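News > Software > Motion Planning

3 min read

Histen 2 lets two arms plan as a pair

Zakdale's small controls team has put out the second version of Histen, its motion planner for two-arm setups, and it is a really fun piece of software to dig into. The first version planned each arm on its own and then checked the two paths against each other. If they clashed, one arm had to stop and wait. The new one plans both arms together from the start, so they can work over the same patch of floor without one of them parking itself every few moments.

Felicidad Cabrera, who leads the team, has wanted this since the project began. "We had two arms and we were getting the work of one and a half," she said. "The planner was so polite that it spent most of its time letting the other side go first."

The change sounds simple and was a lot of work. With both arms in one problem, the number of joint positions to search grows very quickly, and early builds took far too long to come up with an answer. Ketill Zoëga got around that by having the planner keep short pieces of motion it has already found and stitch them together when a similar job comes up. The library that ships with this release holds 1568 of those pieces. A new plan now takes 254 milliseconds on the team's test computer, and a small correction in the middle of a move takes 21 - quick enough that the arms don't have to freeze while the software thinks.

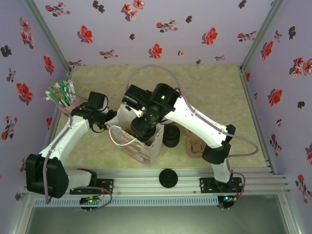

Cables get their own model in Histen 2, and this may be the part that people with similar hardware enjoy most. Older planners tend to treat an arm as a set of rigid links and forget about the wire strapped to the outside. Jennylyn Navarro wrote a module that gives each cable a soft zone that bends and swells as the joints turn, and the planner tries to keep the other arm out of it. Look at the lavender cable that arcs high over the right arm and comes back down past the elbow, and it is easy to see why a rigid model falls short. Her zones can be drawn on screen over the arm model, in a color of your choice, while a plan plays back.

Perception has had a tune-up too. Rowena Tan and Shiela Tan (no relation, and yes, they get each other's mail) rebuilt the part that decides where a gripper can safely close. Thin handles and floppy openings were the weak spot in version one, which liked to see everything as a solid box. The new code marks soft edges separately and passes that on to the planner, so an arm can come in from above and slow down near a part that might fold. It also reports how sure it is. Below a limit you set yourself, it asks for a second look before anything moves.

There is a good new tool for finding out why a plan failed, as well. Histen now keeps the last 400 attempts and lets you scrub through them on a timeline, with the joint or object that caused the trouble lit up in red. Zoëga says he built it for himself after too many evenings reading logs - the rest of the team took it over within a day.

Some things are still missing. Histen 2 handles two arms and no more, and moving targets are not supported. Cabrera's group is working on both with Dalisay, which looks after the simulator side, and hopes to have a first build with moving targets in August. Setup files from version one will load, but cable settings need to be entered fresh for each arm.

12 comments | 37 shares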